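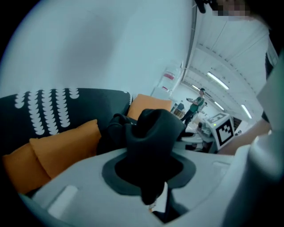 How to Reply to Guest Reviews of a Small Museum or Heritage Site

If you look after the front desk, the newsletter and half the gift shop at a small attraction, answering online reviews tends to slide to the bottom of the pile. I know it did for me. I spent several years at the Rurnham ropeworks museum, and when I finally sat down one September to see what visitors had been writing, there were over 400 reviews waiting and we had replied to 14 of them. It took most of the fall to get caught up, and what follows is the way of working I settled into by the end of it.

Before you start

Claim your listing on each review site you plan to use. You will usually be asked to prove that you work there, by a phone call or a letter with a code in it, so do this a couple of weeks ahead. While you're waiting, check your opening hours, your prices and the pin on the map. Our pin was on the wrong side of the river for years, and a good share of the grumpy reviews came from people who had walked over the bridge twice to find us.

Step 1. Read before you write

Make yourself a cup of something and read the last year of reviews straight through without answering any. Keep a sheet of paper beside you and jot down whatever comes up more than once. Parking, restrooms, labels that are hard to read, a guide people loved. You'll want this list later, and it also takes the sting out of the harsh ones, I found, to meet them in the company of all the others.

Step 2. Sort them into piles

I use a plain spreadsheet with one column for the date, one for the star rating, one for the main subject and one that says whether a reply has gone up. Start with anything that asks a question, then the unhappy reviews from the past three months, then recent praise. Very old reviews can be left alone unless they say something that is now wrong, such as a closed entrance or an old ticket price.

Step 3. Write the reply

Keep it to four or five sentences. Thank the person for coming, mention one thing from their review so they know it was read, answer the point they raised, and sign with your job title. For a complaint about a long wait, I might write something like this:

"Thank you for visiting us with your family, and I'm sorry the line for the boat tour was so long. We now sell timed tickets at the desk, and the first tour of the morning is usually the quietest. I'm glad the children enjoyed the knot table. – Visitor Services"

Try not to paste the same words under every review. People do scroll down, and six identical replies in a row look colder than silence.

Step 4. Handle the difficult ones

Write your answer, save it, and go do something else until the next morning. Check the facts with whoever was on duty. If the visitor is right, say so plainly and tell them what has changed, or what will. If they have mixed you up with another place (we were often taken for the lighthouse at Stemska, which charges more and has a café), a friendly correction is plenty. Anything involving an injury, a refund or a named member of staff should move to email – give an address in your reply and leave the details out of public view.

Step 5. Pass on what you learn

Once a month, take your list from Step 1, add the new reviews and share a half page with the rest of the staff. Put the praise in too, with the visitor's own words. Our guides pinned theirs up by the kettle.

How much time to allow

Once the backlog is gone, an hour a week should cover a site of our size. During the busy season I set aside a quiet stretch at 9 a.m., before the doors opened, and it rarely ran over.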